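Storing eggs in open pulp trays: is a cover necessary?
Posted in Kitchen and Pantry, 2023-10-31

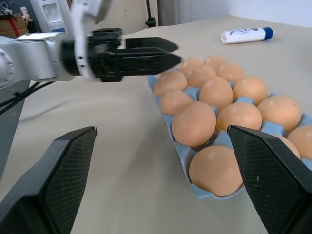

Our residence kitchen purchases brown eggs on molded pulp trays and has recently changed to the pale blue kind. The trays have no lids. Until February the eggs were transferred to lidded plastic boxes on delivery, but the boxes have been withdrawn because several had cracked at the corners. I have been asked to prepare a written procedure for the kitchen staff and would be grateful for guidance on the following matters.

First, may eggs remain on the open tray in the refrigerator, or must they be covered? Second, is a small dark speck on the shell grounds for discarding an egg? Third, how long may a tray stand on the counter while breakfast is being prepared? At present we use 92 eggs in a typical week, and the trays are placed on the second shelf of a Trurkier upright refrigerator.

Kitchen Office, Drudel House

Huw Parri

An open tray is acceptable for refrigerated storage, provided that certain conditions are met. Eggshell is porous, and an uncovered egg will lose moisture and may take on odors from strong foods such as cut onion, fish or soft cheese. The trays should therefore be kept on a shelf where no such foods are stored. They should not be kept in the door, where the temperature changes each time it is opened. The refrigerator should be held at 40 degrees Fahrenheit or below, and a separate thermometer should be placed on the shelf itself. The number on the front panel is not always a reliable indication of the temperature at the back.

With regard to specks, brown shells often carry darker spots of pigment. These are part of the shell and are harmless. Staff should examine the spot under good light. If it is raised, powdery or fuzzy, or if the shell is cracked, the egg should be discarded. Eggs sold at retail in this country have generally been washed already and should not be washed again at home or in the kitchen.

As to the counter, refrigerated eggs should not stand out for more than two hours in total. I would recommend that staff bring out only what is required for the meal and return the remainder promptly.

Pulp trays should not be washed or wiped down for further use. If an egg breaks in a cup, the sound eggs should be moved to a clean tray and the soiled one thrown away. Eggs are best placed with the pointed end down, and the delivery date should be written on the rim of the tray in pencil.

Jekus Pantry Desk

Agree with the above. We keep ours open on the middle shelf and have had no complaints. Please also ensure that nothing is stacked directly on top of the eggs. We lost 6 that way when a tub of margarine was set down on them.

Owen Street Kitchen

The procedure in use at our premises may be of assistance. Older trays are moved to the front at each delivery, and new trays go behind them. Eggs from different deliveries are never combined on one tray, even when only three remain, as the date on the rim would then be of no use. Raw meat is stored on a lower shelf at all times.

We did cover our trays with a clean sheet of parchment for a period. It slid off whenever a tray was pulled out, and the practice was dropped. If your kitchen prefers a cover, an empty tray turned upside down over the full one stays in place better, although it does take up shelf height.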